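Packing snacks for a long train ride with kids, what holds up?
Asked in Family Travel > Food and Packing
Viewed 1,824 times

We're taking the train from Ernside to Karaki in July and I could not be more excited! It's our first long ride with the kids (4 and 7), most of a day in our seats, and I've started a packing list that is already out of hand. Clothes and games I can handle. Food is where I'm stuck.

Last summer we did a much shorter trip and I packed like we were going on a picnic. The grapes got squashed, the cheese sweated through its paper, and the crackers turned to sand at the bottom of my backpack. By lunchtime the kids were living on one bag of pretzels from the station.

So what travels well without a cooler? I'd like real food for at least one meal, plus enough small stuff to keep things cheerful in between. The dining car on that line closes at 2 and I've read the line gets long. No nut allergies in our family but I'd like to be considerate of the people near us. Also, is it better to have one big food bag or give each kid their own?

Thank you all so much, I love this site!

mapleandmiles

Oh you are going to have the best time! We've done that route in both directions and the stretch after Zamport, where the tracks run right next to the lake, is worth the whole ticket. Sit on the left going out if you can.

Okay, food. I've gotten a bit carried away with this subject over the years, so bear with me.

For the real meal, go with wraps over sandwiches. Spread cream cheese or hummus all the way to the edge, add shredded carrot and whatever else your kids will eat, roll them tight and wrap them in foil. Ours go in an insulated lunch bag with two frozen water bottles, and you drink the water later. Eat them early, before noon, and then you're done worrying about anything that needs to stay cold.

Things that hold up all day: whole apples (don't slice them), snap peas, mini bagels, dry cereal in a jar with a screw lid, roasted chickpeas, fruit leather, clementines. Peel one clementine halfway before you hand it over and even a 4-year-old can do the rest. Bananas are a no from me, ever, in any bag.

Put crackers and cookies in a hard box. A shoebox is perfect! It slides under the seat, it doubles as a table for crayons, and it holds the trash on the way home. I pack ours in the order we'll eat, last things at the bottom.

On one bag or two, I do both. The big bag stays with me and each kid gets a small pouch they can open whenever they like, with no asking. When it's empty, it's empty. My older one learned to ration by the second trip and was SO proud of herself.

Bring more wet wipes than you think, a roll of small trash bags, and a bottle for each person with a straw lid. The fountain in our car wasn't working last time, so fill up at the station.

windowseatwanda

just buy stuff at the station, theres a Nemard right by platform 2 at Ernside and its fine. the 900 ml water is the best deal. we never pack anything and our kids survived lol

trackside_tom

Seconding the shoebox! My only addition is a surprise stash. A week or so before we leave I pick up a handful of little packaged things the kids have never tried, mostly from the import shelf at the grocery store, and I don't let them see any of it. One comes out every time we pass a big station. They spend ages guessing at the flavor from the wrapper, and then everybody gets a bite and gives it a score out of ten. We keep the scores in a notebook, and reading the old ones back is half the fun by now.

Mix sweet with salty or you'll have a wild last hour. Skip plain chocolate in July. Sandwich cookies do great in the heat, and so do rice crackers and most hard candy. Puffy bags take up a lot of room, so lay those on top where they won't get crushed.

I sort everything out on the kitchen table the night before with a box handy, after bedtime of course. Have a wonderful trip and please come back and tell us how the lake looked!

pocketfulofplums
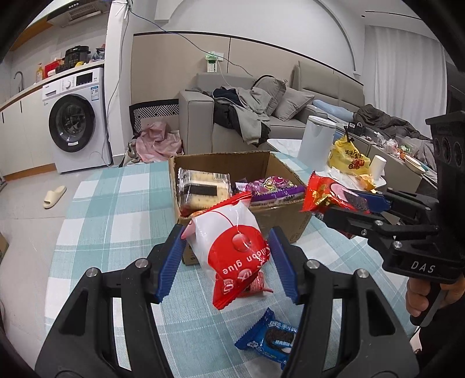

Page last changed in July, 3 replies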